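The White Table

I bought the table the week the Jirus building went condo, which tells you something about my timing. Everybody else on my floor was getting rid of furniture and I came up the stairs with more of it (well, my brother-in-law came up the stairs, I held the door and said "careful" a lot).

It was white. I want to be clear how white it was. The listing said "off-white, some wear," and I pictured something like an old tooth, but when we got the blanket off it in my kitchen it lit up the whole wall! I stood there in my coat, just looking. Then I made a sandwich and ate it over the sink, because I couldn't stand to put a plate down.

That went on for 7 days. I'm not proud of it. I had my coffee on the windowsill and my mail on the stove, and one night I ate soup in the hallway like a person waiting for a bus.

My sister called and asked how the table was.

"Great," I said.

"What's on it?"

"Nothing."

"Nothing at all?"

"I'm deciding," I said, and she laughed so hard she had to put the phone down, and I could hear her telling the whole story to her dog.

See, our mother's table had been a junk table. You never saw the top of it. There were coupons from Rerico, the grocery place out on the highway, and a lamp with no bulb, and a jar of keys to houses we didn't live in anymore. When she moved to the apartment in Plureditz we cleared it off together, and under all of that was a perfectly nice table with a sunburst pattern in the wood. My mother put her hand flat on it and said, "Well, look who's here." Then she sold it to the neighbor for forty bucks and didn't say another word until dinner.

So I think I was saving mine from something. I'd wipe it down at night with a soft cloth, even though all it had on it was air. I learned its moods. It was yellow under the ceiling light and nearly pink around suppertime in June, when the sun came in sideways over the parking garage. Early in the morning, before I'd turned anything on, it was my favorite, a sort of pale gray, and I'd sit down in front of it with my hands in my lap like I was about to get my fortune told.
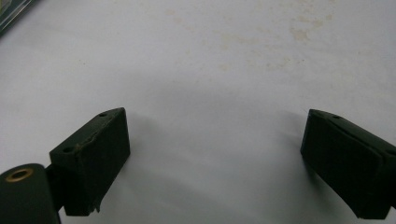

Page 7

A faint bit of blue came into it some mornings, too, the kind you get in skim milk. I tried explaining this to my sister and she said I needed a hobby or a roommate.

What finally did it was a peach. I'd come home with both arms full and the bag was going, you know that feeling when the bottom of the bag is going, and I lunged for the nearest flat thing. Everything landed. A can rolled off and went under the fridge, where I believe it still is. And one peach, a very ripe one, just sort of sat down in the middle and let go.

I yelled. Then I got a knife and a plate and I pulled up the chair, and I ate that peach right there with my elbows on the table, juice everywhere, and called my sister back with sticky fingers.

"What's on it?" she said.

"Peach," I said. "And me, mostly."

"Good," she said. "Do you want Mom's jar of keys?"

I said to bring it over Sunday dinner or whenever, and to bring the lamp if she still had it.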